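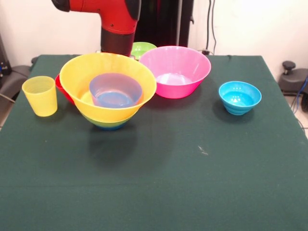 Figure 6.1 Plastic bowls stacked on a green cloth, with a yellow cup standing to the left.

Chapter 6
Stacking, Nesting and Finding Room

I have a confession to make before we get going. For years I kept my mixing bowls in three different cupboards, and every time I wanted to make a cake I'd be on my knees with my head in the dark, pulling out roasting tins to get at them. I was teaching household skills at the time! My students were going home and sorting out their kitchens beautifully, and I was going home and shouting at a colander.

So this chapter is about bowls, cups, tubs and all the other hollow things a kitchen collects, and how to get them to take up less room. We've already looked at flat things (plates, trays, chopping boards) in Chapter 5, and most of what you learnt there was to do with edges and weight. Hollow things are different. When you put away a bowl you're mostly putting away air, and the trick is to fill that air with another bowl.

Have a look at Figure 6.1 again. The big yellow bowl has a wide rim and gets narrower towards its base, and there's a smaller lavender one sitting inside it. Under the yellow you can see the rims of a green bowl and then a blue one, so those three show as bands of colour, one above another. That's nesting, and it's the word I'll use from now on. Stacking is the wider word. You can stack tins of beans all day long, but you'll never nest them.

The red bowl tucked in behind isn't so easy to make out, and I'd like you to keep it in mind, as we'll come back to odd bowls in Section 6.3. Every kitchen I've ever worked in has had at least one bowl that lives next to the pile for some reason or other. Perhaps it has a lip for pouring, or a handle, or it came from a different shop and is just that bit too wide at the bottom. Mine is a brown pudding basin from my aunt and I wouldn't part with it for anything.

Shape matters more than size here. A bowl with sloping sides will usually drop into a bigger one of the same make with hardly any fuss. A straight-sided bowl wants a good gap all the way round, and even then it can leave you with a tall, wobbly tower. The same goes for cups. A tumbler that tapers, even slightly, has a chance of sitting inside its neighbour, though if the taper is very gentle it may go in and then refuse to come out (warm water round the outer one, cold in the inner one, and a bit of patience).

Tobias Yazzie, who shared the teaching kitchen with me at Bellamy House, did a full count of the cupboards one June when we were moving across to the Ekberg building. He found 1,399 separate items, and 33 of them were bowls. We'd been asking for more shelves all year. Once the bowls were nested by shape they went into 4 piles on a single shelf, and the shelf they'd come off was given over to the scales, which had been living on top of the fridge.

You won't need anything special for the work in this chapter. Clear a patch of table and put a cloth down, partly to save your bowls from scratches and partly to stop them skating about while you try things out. Fetch every bowl and cup you own, including the ones in the fridge with leftovers in them. Make sure anything you've washed is properly dry before it goes inside something else. I skipped that once with a set of Casov tubs and the smell stayed with me well into the autumn.

Words to know in this chapter

Nest: to put one hollow thing inside another so that they share the same space.
Taper: to get narrower towards one end.
Rim: the top edge of a bowl or cup.
Footprint: the patch of shelf or table that a pile covers.

Before you start

Open the cupboard you use most and take out the bowl you reach for most often. Write down how many other things you had to move to get it. Keep that number safe, as you'll want it for the activity at the end of Section 6.2.

6.1 Sorting by shape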